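Robot Cell Operator / Trainer, Sorting and Kitting
Drestlow, Ploltberg site

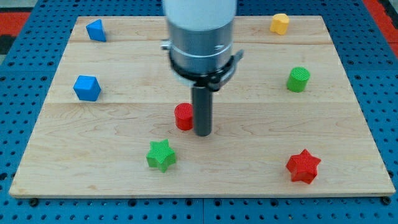

Background

Drestlow packs classroom block sets and small molded parts for mail-order customers. Sorting and kitting have been done by hand at 78 stations. Four of these are being converted to robot cells, with a fifth to follow in October. Pickers at the converted stations keep their grade and move to cell operation, inspection or replenishment. This posting covers the cell operator role and is open to current staff and outside applicants.

Duties

Set out test blocks on the board at the start of each shift and run the check routine.
Move blocks with the rod tool by remote control when the program stops, and log the cause.
Record demonstration runs for new shapes. The current list has cylinders, cubes, prisms and stars.
Inspect the wrist clamp and tool for play. Report faults to maintenance; do not adjust joints.
Cover a manual station when a cell is down.

What changes from manual picking

Less lifting and reaching, more time at a screen. Piece-rate pay does not apply to cell work. Operators are paid hourly, and cell stop times are not used in individual reviews.

Requirements

High school diploma or equivalent. One year in packing, assembly or machine tending. Able to write a clear fault report. No programming needed; training is paid and held on site in Building 5.

To apply

Send a resume or internal transfer form to Przemysław Dudek, Production Engineering, extension 545. Applications close 27 April 2019.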